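Notes for the Friday talk, July 6, 2001
Nilmini Bhuiyan — who gets the contract, and who gets to know

Good morning, everybody, and thank you for coming out before the coffee has really had a chance to work. I'm going to talk slowly today, because last time Tanvir Liyanage told me I got through the whole of the procurement law in the time it takes to boil an egg. (Pause. Wave at Tanvir if he's in.)

I want to start with a small purchase. We always want to talk about bridges and airports, and I understand why, but most public money in a town the size of Vekby goes out the door in little pieces. Light bulbs, paper, drinks for the summer program. Under the town's rules, anything below 1,000 can be bought on one person's signature, with no quotes and no notice. That rule was written to save everyone's time, and for years I think it did.

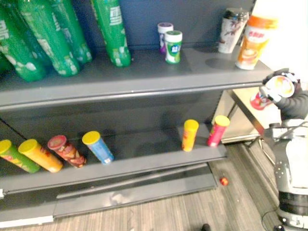

Green bottles on the upper shelf.

So, Vekby. The supplier there is called Starkum. In one budget year Starkum sent the town a long run of invoices, and the great majority of them were for 600 or a little over. Now, there is nothing wrong with an invoice for 600. I have paid plenty of them myself. But when you lay them side by side you begin to see pairs and triples with the same delivery date, and one set of three adds up to 2,448, well over the line where the town should have asked for quotes. Lawyers call this contract splitting. My mother would have called it something else.

(Slow down here. Let people write the number down.)

I do want to be fair about it. We asked the purchasing office for an explanation, and they were courteous and gave us one: separate departments had ordered separately. For some of the invoices that holds up just fine. For others the same person signed every one, and we are still waiting to hear more. I'm not going to stand here and say that anybody took a bribe, because I don't know that, and please don't write that I said so.

What I can say is that the law as it stands makes it very hard to find out. The register of small purchases is kept on paper. You may look at it, you may not copy it, and you have to ask in writing first. We waited up to 6 weeks for a single visit. A retired schoolteacher with a patient nature can do that. A parent with a job and two kids can't, and they pay the same taxes.
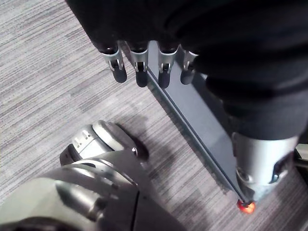 The Flalten rules are the other half of my talk, and I'm fonder of them, so stop me if I run on. Flalten put its whole purchase register on the town website, every line of it, with the signer's name and the date of the order. The Karunaratne report, which many of you helped with, spends a chapter on how it came about, and it was a much duller business than you'd hope — mostly arguments over who would do the typing. You still have to dig a little in Flalten, I'll admit. Sometimes the line you want is like that rightmost fingertip, partly tucked under a fold of black cloth with only a short bit showing, and you have to go and ask the clerk for the rest. But you know there is something there to ask for, and the clerk has to answer.

(If time is short, skip straight to the three requests.)

Three things, then, that we're asking the Vekby council to do. First, add together all orders to one supplier within a month before deciding whether the limit applies. Second, let people copy the register. Third, have each signer state any family or business tie to the supplier, once a year, on one sheet of paper. We'd like all of it on the agenda in September, when the council is back from its break.

Tanvir has the sign-up sheet for people willing to read invoices with us. It's slow work and the room is warm, but there's good company and usually cake. Questions now, I think — and please say your name first, my memory is terrible.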